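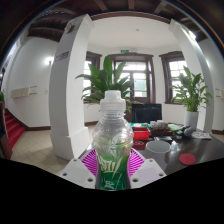 Left Behind in the Clemo Room: A Small Study of Drinks Bottles in a Shared Space

Wulan Rahman
Project report, Gillum College
Last updated: Nov 7, 2018
32 shares | 2 comments

Background

The Clemo Room is where students at Gillum go to work in company, eat lunch, avoid the library and, as this report will show, abandon their drinks. It has white walls, cream floor tiles and a dark beamed ceiling that makes everyone feel they should be discussing philosophy. Mostly they discuss the bus.

My original proposal was for a study of how people choose seats. My supervisor read it and wrote "and then what?" in the margin. I had no answer, and while I was failing to think of one I moved somebody's half-finished bottle out of the way of my elbow for what felt like the whole of that term. The project changed shape after that.

I wanted to find out which things get left in the room, where they get left, and whether moving the recycling bin would make any difference. The last part was added because a report that ends "people are untidy" would not have passed.

The room

I will describe it briefly, as the layout matters later. Two thick white pillars stand out in the room and run up to the ceiling. They are handsome and they block the view of anything you might want to look at, including other people tidying. One has a small plaque near the top, which in all my hours there I never saw anyone read. I include myself until the final week, when I had run out of other things to do.

The far wall has the windows, brown-framed, and in the middle a tall one with the green exit sign above it. The light from that side is very good. Two potted plants with long, broad leaves live in the room, and they turned out to be more important to the study than I had planned.

At the start the recycling bin was in the corridor. You could not see it from any chair. I asked several people where it was and got several different answers, one of them delivered with real confidence and pointing at the kitchen of the Xaba building, across the courtyard.

Method

For nine weeks, starting in February, I visited the room at the end of the afternoon on teaching days and wrote down everything left behind. "Left behind" meant that no person was sitting with the item and no coat, bag or open notebook was there to suggest a return. This rule sounds firm. In practice there was a scarf that stayed on the same chair for so long that I had to decide whether it was a claim or a relic. It went down as a relic and was gone the next day, so I may owe somebody an apology.

Each item was put in one of these groups:

Plastic bottles
Cans
Paper and card cups
Food packaging
Everything else

I also noted the place: table, floor, window side, by a pillar, or by a plant. After recording, I cleared the items away. I had meant to leave them, so as not to affect the results, but it became obvious on the first afternoon that I would be counting the same bottle until I graduated.

Halfway through the study the recycling bin was moved indoors, next to the pillar nearest the table. Permission for this took longer than the move, which was a matter of me and a friend carrying a bin through a doorway.

Equipment: one clipboard, one pair of gloves, one roll of sacks, and the free version of Iritar, a spreadsheet program that the department likes and I now do not.

Results

In total I recorded 313 items. Plastic bottles were the largest group by a comfortable distance, followed by paper cups. Cans were rarer than I expected. "Everything else" included a protractor, a single glove and a birthday card with nothing written in it.

The bottles deserve a paragraph of their own. The commonest kind had the sports-style cap, the sort you can drink from without unscrewing anything, and I think this matters. A bottle with a cap like that feels permanent. It closes, it stands up nicely, it won't spill on an essay, and so its owner seems to regard it as finished with for now. Cups look like rubbish the minute they are empty and people dealt with them a bit better. Very few bottles were lying on their sides. They had been set down upright and with care, labels facing out, as if on sale.

The table was the most popular place. This surprised nobody on my course when I presented it, and one person asked if the next slide would be about water being wet. The second most popular place was beside the plants. Behind a large leaf, a bottle with a green label is quite hard to spot, and I suspect some people knew this. Window side came third. The floor by the pillars came last, although the pillars hid things from me more than once and I would not put money on that figure.

Moving the bin helped with bottles and cups. It did nothing for food packaging, which went on appearing exactly where it had before. During the second half there was also a new habit I had not allowed for: things placed on top of the bin. I counted these as left behind. My supervisor thought this was harsh. I think a bin has an inside.

Problems

I was not invisible. By the third week regulars had worked out what the clipboard was for, and some of them began clearing up with great energy when I came in. One handed me his bottle directly. I didn't know how to record it and eventually put it down as a table item, on the grounds that he had been sitting at one.

Clearing the room every afternoon probably changed how people behaved. A tidy room may stay tidy for longer, or people may learn that a girl in gloves comes round at the end of the day. I have no way to separate these two effects with the data I have, and the second is worse for my self-esteem.

The groups should have been drawn up better. "Food packaging" covers both a sandwich box and a crisp packet folded into a tiny triangle, and those are surely left by different sorts of people.

What I would do next

Move the bin again, this time near the window side, and leave it there for a full term. Label it in letters that can be read from the table. Ask people what they were planning to do with the bottle, ideally while they are still holding it. I would also like to compare the Clemo Room with the Xaba common room, which has carpet and no plants and where, I am told, they have trouble with mugs.

The bin is still by the pillar. I asked if it should go back to the corridor and was told to leave it until someone complained. So far the only complaint has been about the things on top of it.

Comments (2)

The scarf was mine. I would like it noted that I was coming back for it.

Did you ever say what's on the plaque?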